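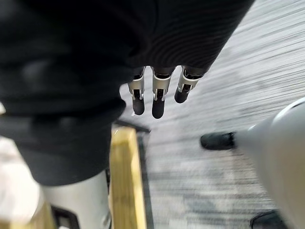
Natsumi Sasaki remarked, on reading our first draft, that lap times alone would never explain why the Ganancombe oval loses so many of its entries before the feature race, and that we should look at the heat format before blaming the track surface. The project was reorganized on that basis, and the present report follows the revised plan.

1. Purpose

The project examined how starting position in the qualifying heats affected results in the late-model division at two dirt ovals, Ganancombe and Sitby. Both tracks run under the same rulebook. Ganancombe draws for heat positions at the pit gate. Sitby sets them by points average over the previous three meetings, with the highest averages starting at the rear.

2. Data

Results sheets were obtained from the race offices of both tracks. After duplicate and unreadable entries were removed, the set held 697 individual heat starts, of which 273 came from Sitby. A further 58 starts were set aside because the heat was stopped early and scored from the last completed lap. Lap charts for Sitby were available only as handwritten pages and were entered by two members of the group working separately. Differences between the two versions were settled by going back to the page.

The Koubek timing sheets used at Ganancombe record each car at the start line only. Passes made and lost again within a single lap do not appear in them. The Sitby charts have the same limit.

3. Method

For each start, the group recorded grid position, finishing position, and whether the driver moved directly to the feature. Drivers who went through the last-chance race were coded separately. No adjustment was made for engine package. Caution periods were noted but were not used in the main comparison.

4. Findings

At Ganancombe, drivers who drew a front-row position moved directly to the feature far more often than those starting in the third row or behind. The inside lane held the advantage through the first turn in most heats. At Sitby the pattern was weaker, as the faster cars usually began at the back and had to pass in traffic. More drivers there reached the feature by way of the last-chance race.

Withdrawals followed a similar line. Ganancombe teams that missed the direct transfer often loaded up before the last-chance race, and this accounts for much of the shortfall in the feature field. The group found no clear link between withdrawals and the track surface rating entered by the race director.

5. Limits and further work

The two tracks differ in length and banking, and the comparison should be read with that in mind. A third oval, Bolcombe, uses timed qualifying and would make a useful addition. Its office has agreed to release results after the close of its June meetings.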